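Glass storage jar with metal collar

A collared storage jar is a household or laboratory vessel with a transparent body and a wide metal collar or lid which closes over the mouth. A ring of black rubber is placed where the metal meets the jar. Some models carry also a clear cylinder on the top, narrower than the metal part. In Canada the type is used for dry goods and for preserves, and small workshops keep it for samples of fibre.

History

The form is connected with the town of Peltomham, where the Henriques works began to make collared jars in 1986. The first catalogue offered 5 sizes. The designer Veronika Marti wanted a closure that could be taken apart and cleaned with ordinary kitchen tools. Later the firm Devetti made a similar jar with a taller collar, sold under the number 2401. 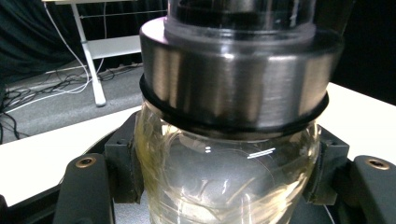
The collar is the heaviest part of the jar and gives the closure its grip. In older jars it was painted, but brushed stainless steel became the usual choice, as scratches are less noticeable on it. The rubber ring is thin in some jars, and it forms a dark line all the way around the seam, at the shoulder of the glass. A rounded, bulging body leaves space for light contents such as pale yellow strands, which curve and loop against the inner wall. Heavy contents are better kept in a straight jar.

Closure and care

The ring should be removed and washed by hand in lukewarm water. It must be fully dry before it is put back – a damp ring can smell after some weeks. Renato Riquelme, who wrote a small guide for the collectors' club of Skenonum, advises to check the ring every January and to replace it when it has lost its colour. Water above 50 degrees is not recommended for the clear cylinder.
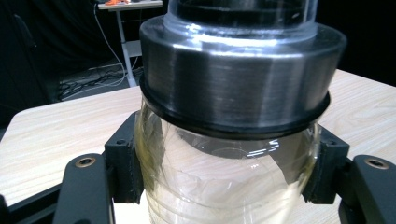
Transparent jar with brushed metal lid, black rubber ring and clear plastic cylinder.

The body can be washed like any other jar. A soft bottle brush is enough for the shoulder, where residue gathers first. The metal part is wiped in the direction of the brushing and dried with a cloth.

See also: Preserving jar; Gasket; Canister

Contact us | Copyright Skenonum Household Encyclopedia | Back to top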